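# Bringing a group to the Skadstead automation open day – what should we expect?

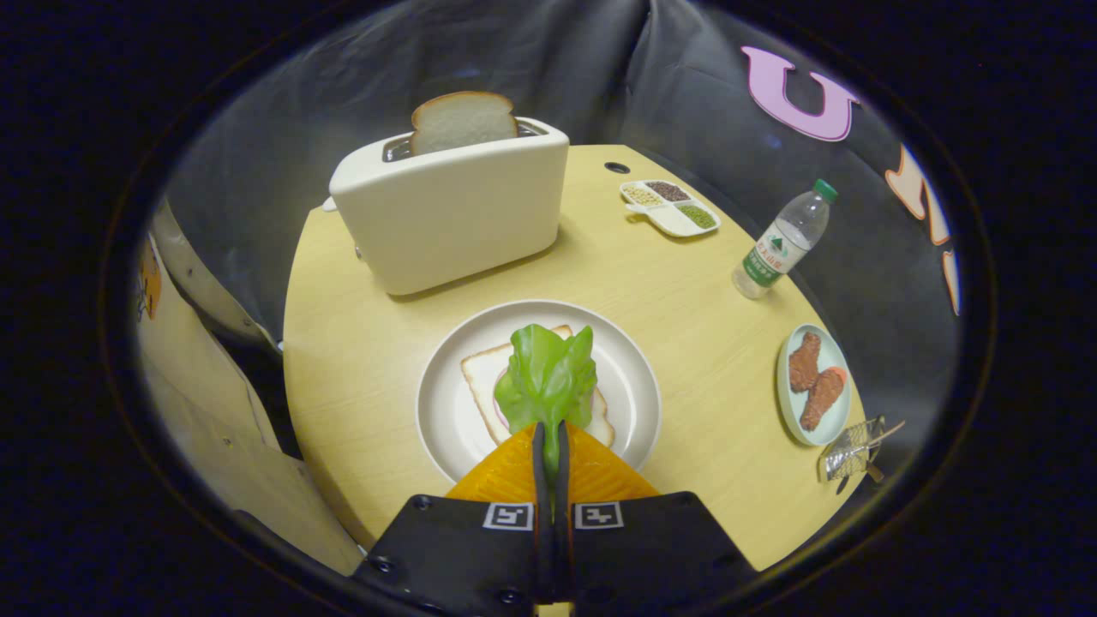
*Sandwich station: lettuce on bread, with the hand-held gripper at the plate.*

**Posted by Clelau Adult Learning Office**

Our center intends to bring 30 learners to the next open day at Skadstead. The notice mentions a food handling demonstration but gives no running time. Could anyone who attended in October advise whether the group must be divided, and whether visitors may try the gripper themselves?

**Bindberg Visits Desk**

Groups are admitted to the sandwich table 10 at a time. Each demonstration covers bread, ham and lettuce – the lettuce generally draws the most interest, as a leaf is harder to grip than a slice of bread. Visitors may use the hand-held gripper after the staff demonstration. Please register all names in advance. The hall admits no more than 200 persons at once, and 543 attended in October, so an early arrival is recommended.

**mihaila_school_trips**

We went. Parking was full. The food on the table is not for eating, please tell your group before you go in.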